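Skoltmont Floor Care Guide
Section 4: Routine cleaning and maintenance coat, oiled and lacquered wood floors

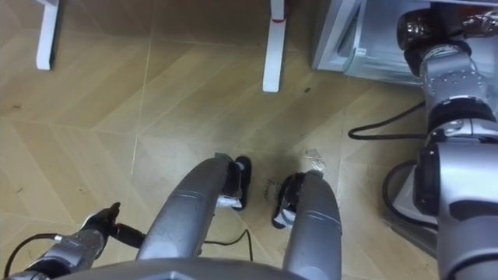
Serpil Eren writes that the maintenance coat in the August edition was listed under both finishes, and that applying it to lacquer leaves a film that has to be stripped. The steps have been separated in this edition. Use 4.2 for both finishes, 4.3 for oiled floors only, and 4.4 for lacquered floors only.

4.1 Before you start

Identify the finish. Place one drop of water on a board in a low-traffic spot, such as inside a closet. Wait 7 minutes and wipe it off. A darkened spot indicates an oiled floor that is due for a maintenance coat. No mark indicates lacquer or an oil coat that is still sound. If the installer's sheet is available, go by the sheet.

Required:
Soft broom or vacuum with a hard-floor head
Flat mop with two washable pads
Two buckets
Nimri Neutral floor soap
Birham maintenance oil (4.3 only)
White buffing pad (4.3 only)

Caution: Do not use steam cleaners, scouring powder, ammonia, or vinegar on either finish.

4.2 Routine cleaning

1. Remove rugs and light furniture. Lift heavy pieces; do not drag them.
2. Vacuum with the brush bar switched off. On herringbone and chevron floors, follow one leg of the pattern, then the other. Grit collects where the board ends meet.
3. Fill the first bucket with lukewarm water and add soap at the rate printed on the bottle. Fill the second with clean water.
4. Dip the pad in the soap solution and wring it until it no longer drips.
5. Mop a strip no wider than your reach, working toward the door.
6. Rinse the pad in the clean water, wring it, and go over the same strip.
7. Change the rinse water when it turns gray.
8. Let the floor dry with the windows open a little. Keep off it until no damp patches remain.

Note: Standing water at the board ends causes more damage than wear does. If an edge has lifted, stop wet cleaning in that area and see Section 6.

4.3 Maintenance coat, oiled floors

1. Complete 4.2 and leave the floor to dry overnight.
2. Turn off underfloor heating and let the floor cool to room temperature.
3. Shake the can. Pour a small amount into a tray. Do not pour oil directly on the boards.
4. Apply a thin coat with a lint-free cloth or short-nap roller, along the grain. On patterned floors the grain changes direction at each row, so finish one row before starting the next.
5. Wait for the time given on the can, then buff with the white pad until the surface has an even, low sheen.
6. Wipe off any oil left in the seams. Oil that cures in a seam stays sticky and holds dirt.
7. Ventilate the room. Do not replace rugs until the cure time on the can has passed.

Warning: Oil-soaked cloths can catch fire without a flame nearby. Soak them in water and seal them in a metal container before disposal.

4.4 Refreshing lacquered floors

1. Complete 4.2.
2. Look across the floor toward a window. Fine scratches that do not catch a fingernail need no treatment.
3. For dull traffic lanes, apply Mesetti lacquer refresher with a clean flat mop. Use one thin coat only.
4. Leave the area closed off until the product is dry to the touch.
5. If a scratch has gone through to bare wood, do not use refresher. The board needs local repair; see Section 7.

Caution: Do not apply Birham oil over lacquer. It cannot soak in, and the residue must be removed with solvent.

4.5 Care record

Enter the date, product, and room on the card inside the back cover after each coat. The warranty department asks for this card when a claim concerns the finish. Replacement cards can be ordered as part no. 900.

Section revised 16/09/2018. Technical editor: Bülent Tekin.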